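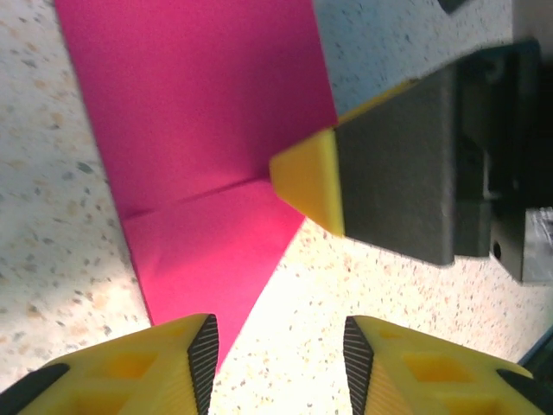
Chapter 4
Teaching by Demonstration

Before you read

You should be comfortable with joint angles and tool coordinates from Chapter 2, and with the idea of a control loop from Chapter 3. No programming is needed for the first half of this chapter. If your class has access to a pair of arms, read Section 4.3 before you touch them.

Key terms: demonstration, kinesthetic teaching, teleoperation, leader arm, follower arm, episode, wrist view, reset, policy

4.1 Why show instead of tell?

Suppose you want a robot with two arms to fold a sheet of paper in half. You could write out the motion as a program. Move the left gripper to this point. Close it. Lift 32 millimeters. Swing the wrist. Bring the right gripper down on the edge and slide it along the crease. Each line is simple enough, and for a steel bracket held in a fixture a program like this would probably do the job.

Paper is harder. It bends when it is lifted, and it bends a little differently each time. A corner that was flat on the table may now be pointing up. If the sheet starts out turned by a few degrees, every number in the program is wrong. You could add rules for each case, but the list gets long quickly, and most people find they can't say in words what their own hands do when they fold paper.

They can do it, though. Teaching by demonstration starts from that fact. A person performs the task through the robot, the robot's computer records what happened, and the recordings are used to build a controller. The person is called the demonstrator or the operator. One complete recording, from the starting position to the finished task, is called an episode. The controller that comes out at the end is called a policy. A policy takes in what the robot senses at this moment and gives back what the robot should do next.

4.2 Two ways to show

In kinesthetic teaching, the operator takes hold of the robot itself. The motors are set so that the arm can be pushed easily, and the operator guides it through the task by hand. The operator can feel when the gripper meets the table or when a part catches. The drawbacks are that the operator's hands and body get into the camera views, and that guiding two arms at the same time is awkward for one person.

In teleoperation, the operator stays clear of the robot and moves it from a distance. The input device may be a joystick, a hand controller tracked in space, or a second arm. When a second arm is used, it is called the leader, and the arm that does the work is called the follower. The operator bends the leader, sensors read its joint angles, and the follower moves to match. With two leaders, one in each hand, an operator can work both follower arms together. This is the usual choice for folding, tying, opening bags, and other jobs in which one hand holds while the other moves.

Teleoperation has its own cost. On many systems the operator feels nothing through the leader. Squeezing too hard and squeezing just enough feel the same. Operators learn to judge contact by eye, from the way a sheet bows or a finger pad stops moving.

4.3 What gets recorded

An episode is made of time steps. At each step the computer usually saves the following:

The joint angles of the follower arms.
The opening of each gripper.
The command sent to the arms at that step.
One picture from each camera.

A camera fixed above the table sees the whole workspace but loses small details when an arm passes in front of it. A camera on the wrist travels with the gripper and looks past the fingers at whatever they are about to touch. Its view changes with every motion of the arm. Many systems use both kinds, and the policy is given all the pictures from the same instant.

All of these records must share one clock. If the pictures lag behind the commands, the policy learns to act on a view that is already out of date.

4.4 Case: the folding cell at Cistier

Cistier makes printed inserts and sample cards. Its training cell, named Radu by the people who set it up, has two follower arms and a pair of leaders on a bench beside them. In August, Relu Vasiliu and Petrică Furtunã's group began recording a single fold on colored sheets.

Their first set had 496 episodes, almost all of them made by Vasiliu. The policy trained on it folded well when the sheet was placed the way Vasiliu liked to place it, square to the table edge. When the sheet was turned, the second gripper arrived late and pressed beside the crease.

Furtună then changed the reset, meaning the way the table is prepared between episodes. The sheet was now put down at a different angle each time, and the two took turns as operator. They also kept episodes in which a grip slipped and the operator recovered, as long as the fold was finished. The full set came to 832 episodes. An episode lasted roughly half a minute, and the reset often took longer than the fold.

The larger set did better on turned sheets. It did slightly worse on square ones, and we will return to the reason in Section 4.7.

Check your understanding

1. Name one thing an operator can sense in kinesthetic teaching that may be missing in teleoperation.
2. Why would a set of episodes with no mistakes in it be a problem for the policy?
3. Fold a sheet of paper using only your thumbs and index fingers. Write down each point at which one hand waits for the other. Keep your list for the lab in Section 4.5.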